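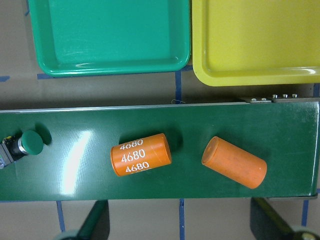
2025-05-11

上一篇写完以后,有几位读者留言问我后来录得怎么样了,我一直拖着没回,一来是手上确实忙,二来是前半个月录得很不顺,不太好意思写。今天总算能坐下来泡杯茶,慢慢说一说。

先交代一下进度:橙色圆柱分拣这个任务,到昨天晚上为止,我用遥操作录了近300条能用的示范。“能用”两个字要加重读,因为我扔掉的也很不少,尤其是开头那一批,几乎全军覆没。

任务本身说出来很简单。圆柱躺在深绿色的长台面上,把它们一个一个夹起来,放进后面的托盘里,绿托盘一个,黄托盘一个,哪个进哪个盘由每条示范开头的那句指令决定。就这么点事,我女儿看了一眼说她三岁就会了。我说是啊,你三岁会,可是你三岁的时候也没人能把你怎么会的写成代码呀!

我用的是一套 Clollar 的小臂,主手是从 Castetti 买的,两边关节的比例不完全一样,所以刚上手的时候总觉得自己的胳膊被人借走了又还回来,还回来的那条稍微短一点。往前伸的时候手感还行,手腕一转就别扭。这种别扭大概要练上几个晚上才会消失,消失以后又会带来一个新问题:你跟人说不清楚自己是怎么夹的了。好在机器人也不需要你说,它只看你做。

圆柱这个东西,夹过的人都懂。方块你从哪边下手都差不多,圆柱躺着,夹爪的朝向就得顺着它来,歪一点点它就滚。有一头微微翘着对着我的,有斜着摆的,还有两根挨得太近、夹爪伸不进去的。我最怕的是快夹上的那一刻,指尖碰到侧面,它慢悠悠地往旁边一溜,你还得跟过去。头几天我遇到这种情况就直接停掉重录,觉得这条脏了,不要了。后来才慢慢改了主意。

改主意是因为第一版训练出来的策略实在太娇气。摆得正,它夹得漂漂亮亮,动作和我一模一样,连我放下之前那个习惯性的小停顿都学去了(看到的时候我真是又得意又难为情)。可是只要第一下没夹住,它就愣在那里,夹爪半开半合地举着,像个忘了词的小朋友。我给它看的全是一次成功的动作,它当然不知道失败了该怎么办。所以从那以后,滚了我就跟过去,夹歪了就松开、抬起来一点、重新对准再夹,整个过程都留着。

还有字的问题。圆柱侧面印着白色的“4680”,一圈好几行,转到正面就能看见,转到另一边就是光光的橙色。一开始我没往这上面想,录的时候随手一放,录了好一阵子才发现自己有个毛病:我拿起圆柱摆位置的时候,总会下意识地把字转到朝上,大概是收拾东西收拾惯了,标签一定要冲着外面。结果字朝下的样本少得可怜。这件事让我懊恼了一整晚,第二天老老实实补录,每次摆之前先在手心里滚两下再放,滚到哪面算哪面。

说到摆放,我现在的办法是每录20条换一种摆法。两根都横着,一横一斜,靠左,靠右,靠近绿盖子那头,远离绿盖子那头。我以前是凭感觉随机,后来发现人的“随机”一点也不随机,我的手特别喜欢中间偏左那一块,可能是因为坐的椅子就偏左。现在我写了一张小纸条贴在显示器边上,做完一种划掉一种,土是土了点,但是管用。

桌面上我贴了蓝色胶带,用来对位置。托盘每天收工都会拿下来擦,第二天放回去差一两厘米是常有的事,有胶带在就放心多了。胶带我是在 Cakico 买的,本来是装修用的美纹纸那一类,撕了不留胶,贴歪了也不心疼。有几条贴得歪歪扭扭,是第一天晚上太困的时候贴的,后来看惯了也就没有动它。

光线我也想多说几句。这块台面亮得很,灯一照就是一大片白,腕上的相机一凑近,白斑就跟着跑。我先后试过把灯挪远、把灯朝天花板打、用一张描图纸挡一挡,都有用,也都没有彻底解决。有一阵子我钻牛角尖,想着要不要给台面贴一层哑光膜,膜都放进购物车了,后来想想还是算了。家里下午的太阳和晚上的灯本来就不一样,与其费力气把反光全部消掉,还不如白天录一批,晚上再录一批,让它什么样的光都见过一点。目前看,白天训练晚上跑,差距比我担心的小。

再说说遥操作时候的心情。这话讲出来可能有点玄,但我觉得人急不急,数据里真的看得出来。有天晚上吃完饭已经挺晚了,我想着再录20条就睡,心里惦记着第二天要早起,动作就快,放进托盘的时候几乎是扔的。回放的时候一看,圆柱在托盘里蹦了一下,滚到边上。你说算成功吧,它是在托盘里;可是我要是把这种动作喂进去,它以后就会理直气壮地扔东西。那一批我犹豫了半天,最后还是都删了,心疼得很。现在我给自己定了规矩,每录半小时就站起来走走,喝口水,看看窗台上的薄荷,手酸了就不录。

放下这个动作我也顺便说一下自己的做法,给也在折腾这种任务的朋友参考。我会先移到托盘正上方,稍微停一停,再往下走,等圆柱差不多碰到盘底再松开,松开之后竖直往上抬一小段再离开。托盘有一圈圆圆的边,高是不高,但是夹爪斜着进去很容易蹭到,蹭一下整个托盘就跟着走。绿盘和黄盘挨得又近,蹭歪一个,另一个往往也跟着歪。刚开始我从斜上方抄近路,觉得省时间,后来全改成直上直下了。

主手那边还有个小毛病没有解决。开合夹爪的扳机有一点点空行程,轻轻捏的时候没反应,再捏一点突然就合上了,所以回放曲线上夹爪总有一个小台阶。我给卖家写了信,对方让我重新做一次标定,做完好了两天,又回来了。我怀疑是里面的弹簧,打算哪天拆开看看。有没有用过同一款的朋友?拆的时候有什么要小心的,麻烦留言告诉我,我这个人手重,拆坏过不止一样东西。

现在这版策略,我昨天睡前让它跑了一小会儿,连着5次都放对了盘子,其中有一次圆柱滚开了,它停了停,然后跟了过去,重新夹起来。我坐在旁边一动也不敢动,好像一出声就会吓着它似的。当然次数太少,什么也说明不了,正经的测试还没做,但我还是高兴得去厨房多吃了一块绿豆糕。

接下来想试试把指令换得活一点,比如说“都放到黄的里面”,或者“先拿左边那根”。左边右边这件事我估计要吃苦头,因为腕上的相机一转,它眼里的左右和我眼里的左右就对不上了,得靠另外一路固定机位帮忙。固定机位我有一台 Schumacher 的旧相机,支架还没找到合适的,暂时用一摞书垫着,书是真的重,搬来搬去胳膊比录数据还酸。

七月份之前应该能把这一轮录完,到时候把数据整理一下,愿意要的朋友可以来拿。文件夹的命名现在还乱得没法见人,我得先收拾收拾。

好了,茶都凉了,薄荷也该浇水了,下回再聊。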